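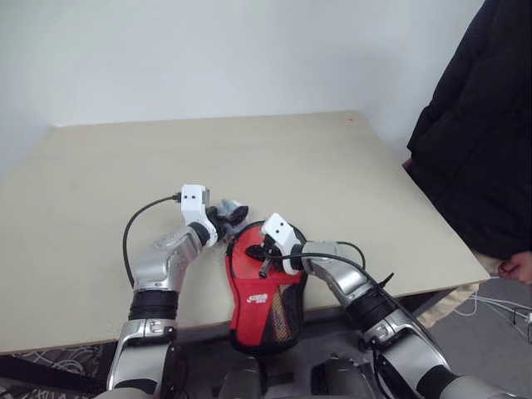
Puketti Soft Case, Large: Equipment Review

The Pritanus Lending Room issues small hand equipment to members in individual cases, and the choice of case has a direct effect on how much of that equipment returns in usable condition. The Puketti Soft Case was acquired in April as a possible replacement for the rigid Mumau boxes that have been in service for several years. Four cases were purchased at the standard retail price and placed in ordinary circulation for two months. The manufacturer had no part in the trial and did not see this review before publication.

Construction

The Puketti is a red fabric case with a rounded top and a tapered lower part. The top is outlined in black piping, and the front panel carries a small white patch with colored lettering. The fabric is closely woven and slightly stiffened, enough to hold the outline of the case when it is empty but not enough to protect the contents from a heavy object placed on it. Members who expect the protection of a box should be told this at the desk.

The piping deserves favorable mention. On many inexpensive cases it is the first part to separate, usually at the tightest point of the curve. No separation was found on any of the trial cases. The stitching was even throughout, although one case arrived with a loose thread inside the lining that had to be trimmed before issue.

The shape is less convenient in storage. The taper means that the cases do not stand upright on a shelf, and when they are stacked flat they tend to slide toward the narrow end. The lending room eventually placed them in a deep drawer with the rounded ends facing alternate directions. This arrangement was satisfactory but took more space than the same number of Mumau boxes.

Use

Loading the case requires two hands, one to hold the mouth open and the other to insert the contents. The fabric will not stay open by itself, and staff who were accustomed to a hinged lid found this tiresome on busy mornings. Flat items go in without difficulty. Items with a handle or a projecting edge should be turned so that the narrow part enters first, and the corner of the lining should be checked afterward for anything that has folded under.

The case holds up to 600 grams comfortably. Heavier loads can be carried, but the lower part begins to sag and the contents shift toward it. Eustaquio Mendoza, who supervised the trial, recommends that the weight limit be written on the loan card — a practice the lending room has now adopted for all soft cases. 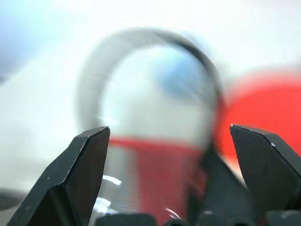 Loose accessories present a separate problem. The Puketti has a single compartment and no inner pocket, and small parts placed directly in the case migrate to the bottom, where they are easily overlooked at check-in. Separate containers remain the better arrangement for such parts. A clear container with a wide red band, such as the one in the photograph, suits the purpose well: the contents can be inspected without opening it, and the band is easy to find on a crowded table. It would also match the Puketti in color, a small advantage when sets are being reassembled at the end of the day. The manufacturer would do better to sew in a divider, and the omission is difficult to excuse at the price.

Cleaning and wear

The fabric was wiped with a damp cloth and mild soap after each loan. Pencil and chalk marks came off readily. A grease mark on one case faded but did not disappear. The patch showed slight fraying at one corner by the end of the trial, although the lettering on it remained legible. Drying takes longer than the care leaflet suggests, particularly inside the narrow end, and a case should not be returned to the drawer until the lining has been checked by hand.

Comparison

The Petridis sleeve, reviewed previously, is lighter and folds away when empty, but its seams are weaker and its plain gray color makes it easy to leave behind. The Mumau box protects its contents far better than either product. It is also bulkier, and its hinges have been the most frequent entry in the repair log, which now stands at 747 items.

Recommendation

The Puketti Soft Case is approved for flat and moderately light equipment. It is not approved for glass, for measuring instruments or for any set with more than a few loose parts. The trial cases will remain in circulation, and the Mumau boxes will be retained for everything else until a divided version of the Puketti becomes available for testing.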